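Last updated in June

Filed under: Diary, Days out, Robots and automation

Up at 6 to get the early bus. I'd put my name down for the Prumeritz open day a month ago and then nearly forgot about it, so there were no clean trousers and I went in the grey ones. Raining until the bridge, then fine. I ate a banana on the bus and read the sheet they'd emailed, which had a map on one side and a list of rooms on the other. The map had north at the bottom.

Prumeritz has the whole back half of the old cannery building now. I remember it as a carpet warehouse. They've kept the loading dock and put a glass door beside it, and that's where you sign in and get a sticker. Mine said VISITOR and had come unstuck by the time I reached the stairs. A girl at the desk gave me another one and that came off too.

The morning was mostly talk. A man in a fleece went through what the company does, with slides. They started out making feeders for packing lines and the feeders still pay for everything else. The newer side of the business is called Plider, and it's about teaching robot arms to handle household things by having people do the job first with grippers held in their hands. Each gripper has a camera on it. You squeeze, it closes, and what the camera sees plus how the gripper moved gets saved. Do that enough times, with enough different things, and they use it to train an arm. He was careful to say "enough" was a number they didn't know yet. Somebody at the back wanted to know about jobs and got a fair answer, I thought, though a long one.

Tea and a bun at half past ten. The bun was dry. I stood by the window with a retired fitter who had come for the feeders and wasn't much interested in the rest.

After that they took us through in groups of 9. The first room was the feeders, and I could have stayed longer. They had one running with caps from a sauce bottle, all turned the right way up by a little notch in the track before they dropped off the end. Very loud. The fitter asked about wear on the notch and the man running it went and got a worn one out of a drawer to show him. It was passed around and I got grease on my thumb.

Second room was Toster, which is their test arm. It's painted cream and about as tall as I am on its stand. It was meant to be putting cups on a rack. It did two cups well and then stopped over the third and didn't move again. The young woman looking after it restarted it and talked to us while we waited, and it got the third cup on the next go but put it in handle first against the wall of the rack. She said yesterday it had done the lot without stopping. I believe her. My washing machine works every time the repairman comes.

The last room was the hand-held grippers, and this was what I'd come for. Black curtains, white paper over the table, and you had to keep your bag on the hooks outside. The job while we were in there was a soap dish with the soap in it.

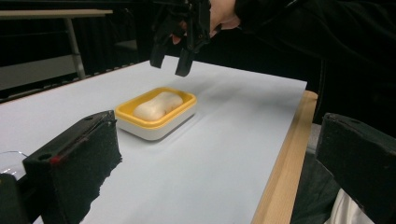 Soap dish job, Plider room, late morning.

We got to have a go after the staff had shown us a few. You put your hand in the grip and work the jaws, and it's stiffer than I expected. The pads at the tips are rough and dark, and mine were wide blocks, so it was hard to judge where the edge of the dish was. I kept wanting to use my thumb. You can't feel anything through it except whether it has closed or not, and I had to watch the tips the whole time. The instructor told me to slow down and come in from higher up. I did it badly three times and then passably once. A boy of maybe twelve from the group ahead had stayed on and was better at it than any of us, and did it without looking as if he was trying.

They ask people to do a task 30 times and then stop for a break. The wrist gets tired before the hand does. I had a sore spot at the base of my thumb after a handful of tries and I've still got it tonight. I asked why soap and was told it's a nuisance to pick up, it changes shape as it gets used, and every bathroom has some. Next month it's jar lids.

I asked as well whether the bad tries get thrown out. Some are kept and marked as bad. So mine may be in there somewhere.

Lunch was sandwiches in the canteen, egg or ham. There was a table of leaflets and a sign-up sheet for paid sessions with the grippers, afternoons only. I took the form but didn't fill it in. It would mean the bus both ways and I'm not sure my wrist is up to it. I'll think about it.

At 2 there was a last talk by a visitor from Bošković, the firm that supplies some of their motors. I stayed for half. It was all torque curves and the room was warm, and the man next to me was asleep with his mouth open. I went out by the loading dock and walked down to the water instead. They've fixed the railing at last and repainted the bollards, a darker green than before. Two pelicans on the lamp posts.

Missed the quarter past bus by the length of the car park. Sat in the shelter and went over the leaflets. The colour printing is nice but they've spelled "manoeuvre" two different ways on one page. Home just before five. Had to go back out for milk, and bought a new bar of soap while I was there, the old one being down to a sliver.

Rang my sister after tea and told her about Toster and the cups. She wanted to know if it could do ironing. I said I hadn't asked.

To do: form for Prumeritz, yes or no. Wash grey trousers. Find the photo of the cannery from when Dad worked on the dock, as the girl on the desk said they'd like a copy for the foyer wall. I think it's in the biscuit tin with the rates notices, or else it went to my sister's with the albums.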